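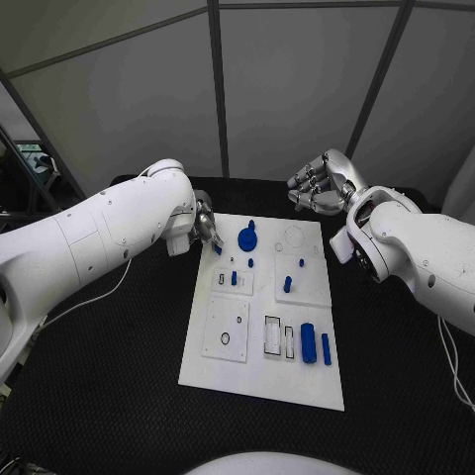

Loan Lã reckons I should rip the whole lot out and buy turf, and I told her I'd ask here first, so here I am!

Home Browse topics Garden Ask Sign in

Kikuyu keeps coming back under my raised veggie beds - what would you do?

Posted by Hiếu Khổng

I've got two raised beds along the back fence and I love them to bits, but the kikuyu has come up through the bottom of both. I put down cardboard before filling them (one layer, from the fridge box) and it was all gone by December. Now there are runners as thick as pencils coming up through the silverbeet. I spent $425 on soil for those beds, so I'm not keen to tip it out and start again. Loan's idea is to give up on veggies along that fence altogether, but the sun there is beautiful and the tomatoes went bananas last year.

I don't want to spray near food. Has anyone beaten this stuff by hand? And is it worth digging a trench along the fence? The neighbour's side is solid kikuyu and he likes it that way.

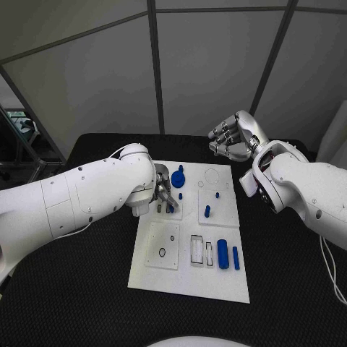
The beds are 610 mm high, if that matters, and open at the bottom. Soil underneath is heavy clay.

Rafferty Nguyen-Tran

Oh, you can absolutely beat it! I did mine over one winter and it was the most satisfying job I've ever done in a garden. Kikuyu slows right down in the cold, so start then.

Dig the bed over with a fork, never a spade. A spade chops the runners up and every little bit with a joint on it will have a go at being a new lawn. With a fork you can loosen the soil, get your hand under a runner and follow it along. Some of mine came out over a metre long and I'll admit I laid them on the path to admire them. Don't put them in the compost. I drowned mine in a lidded bin of water until they were sludge, then poured the sludge under the lemon tree.

Shift the soil to one end of the bed as you go, so you can get right down to the clay. Once you've got one end clean, lay fresh cardboard there, three or four layers with big overlaps and all the tape pulled off, then shovel the clean soil back on top and do the other end. You'll keep nearly all of your soil that way.
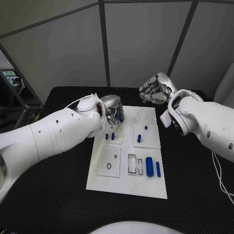
And yes, dig the trench! The fence is where it's all coming from. Mine is a spade wide and a bit deeper than that, left open, and I walk along it with a cuppa every Wednesday and snip whatever is poking through. If you fill it with mulch you won't see the runners until they're across. I tried that the first year and had to do half the bed again, which was a bit sad but very educational.

While you're waiting, plant pumpkins in the worst bed. They don't mind the company and the big leaves shade the grass out a fair bit. Mine was a no-name one that came up by itself and it fed the whole street.

Tùng Ông

Just get the root barrier, $70 a roll at my local place. Worked for me. Bamboo though, not kikuyu, so don't know.

Hạnh Kiều

Agree with Rafferty about the fork and the trench. I'd be careful with barrier on its own, as kikuyu will happily go over the top of it. If you do use it, leave a good hand's width standing proud of the ground and keep the edge clear.

One thing I'd add is to look at the outside of the beds. Mine was climbing up between the boards and the soil as much as it was coming from underneath. I cleared a strip all the way around, put down wet newspaper and wood chips, and pull anything green that shows up there. It's ten minutes' work after rain, when the runners slide out easily.

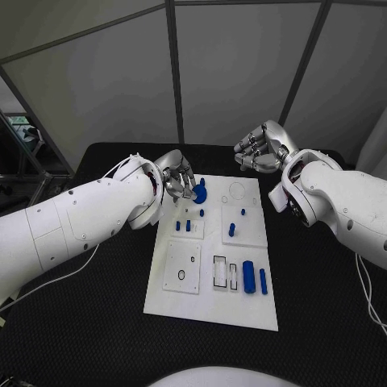

Check the corners too, where two boards meet. A runner got into mine through a gap I could barely fit a finger in, and by the time I noticed it had gone right through the carrots. I've since moved the carrots to a big old tub on the patio and they're much straighter anyway.

Don't give up on that fence, Hiếu! Afternoon sun like that is worth a few weekends on your knees. Put your garlic in the first end you clear and it'll be well up before the grass wakes again.

Hiếu Khổng

Thank you all so much, I'm borrowing a fork from my brother-in-law and starting on the silverbeet end. Loan says she'll believe it when she sees it - but she's asked for garlic.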